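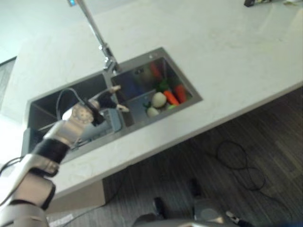 How many times does a robot have to be shown a kitchen chore before it can do it alone?

For the group working in the kitchen at Hastness, the answer so far is 1,602 demonstrations of clearing and loading, and the robot still needs help with cups.
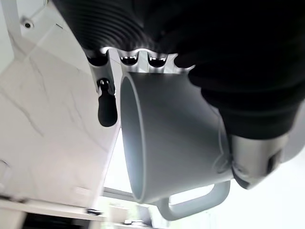

FEATURE | ROBOTICS
Words by Zofia Jabłońska

The kitchen at Hastness has a sink, a dishwasher and a long stretch of stone counter. In most respects it could belong to any rented house. The people who use it come in at seven in the morning and spend the day moving the same dishes and vegetables from one place to another by way of a robot.

The project is called Kikero. Its aim is a learning system that can handle ordinary kitchen work in a home it has not seen before. To get there, the group needs examples: recordings of the robot's arms and hands doing a task from start to finish, with a person steering. Each recording, which the staff call an episode, stores what the cameras saw and where every joint was at each moment. The system is trained on those pairs and learns to predict the next movement from the current view.

Ott Sepp runs the daily collection. He used to schedule ferry crews, and he says the jobs have a lot in common. "You have people, machines and a list of things that need to be done by tonight," he said. "Then something jams."

His list in May had two main entries. The first was vegetables in the sink, which meant picking them out of one basin and placing them in the other. The second was crockery, from the counter to the dishwasher. The group planned 800 episodes of each. They went two over the total, the result of a miscount on the last afternoon that Sepp decided to leave in.

An operator wears a pair of tracked gloves and watches the robot's camera views on a headset. New operators practice for two weeks before any of their work is kept. The hardest habit to break, Sepp said, is hurrying. A person who reaches for a carrot makes dozens of small corrections without noticing them. An operator who rushes will knock the carrot against the basin wall, grab again, and produce an episode that teaches the system to do the same.

Some mistakes are kept on purpose. If a grasp slips and the operator recovers cleanly, the episode is tagged as a recovery and goes into the training set. Early versions of Kikero were trained only on smooth runs. When one of those versions missed an object, it carried on with an empty hand and went through the motions of putting it down. Of the episodes recorded this spring, 511 carry the recovery tag.

The objects are changed between episodes according to a printed sheet. Potatoes are swapped for larger ones. Carrots are turned. A mug may start upright, on its side or with the handle facing the wall. The blinds are opened and closed, too, as bright light from a window can wash out a wrist camera's view.

Mugs have caused the most arguments. There are at least three sensible ways to pick one up, and operators have their preferences. One takes the handle, another the rim, another the base. A system trained on all of them with no further information can end up aiming somewhere in between, and it closes its fingers on air. The group first tried a rule that everyone must use the handle. It made the recordings tidy, but the policy trained on them could do nothing with a mug whose handle was out of reach. Now the sheet names the grasp for each episode, and the name is stored with the recording.

The dishwasher brings a different problem. 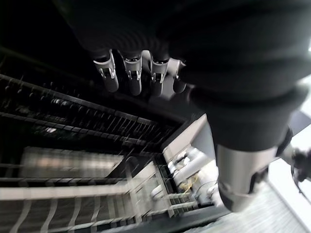 Racks are made of thin wire, and they look much the same from one row to the next. When the hand is above them, it blocks the view from the head camera of the spot where a dish is supposed to go. The wrist cameras help, though they move with the arm and their pictures blur when it moves fast. Operators are asked to pause briefly over the rack before lowering anything. Sepp said that pause now shows up in the trained robot, which stops above the rack even when it is carrying nothing.

Review takes up most of the afternoon. Two people watch each episode at double speed and mark where each step begins and ends. If they disagree, Sepp watches it as well. Rejected episodes stay on a separate drive in case the rules change.

In the fall the group will move its equipment to a second kitchen, at Fevasmont, where the counters are lower and the dishwasher opens beside a wall. The sheet for the first morning is already printed. It starts with mugs.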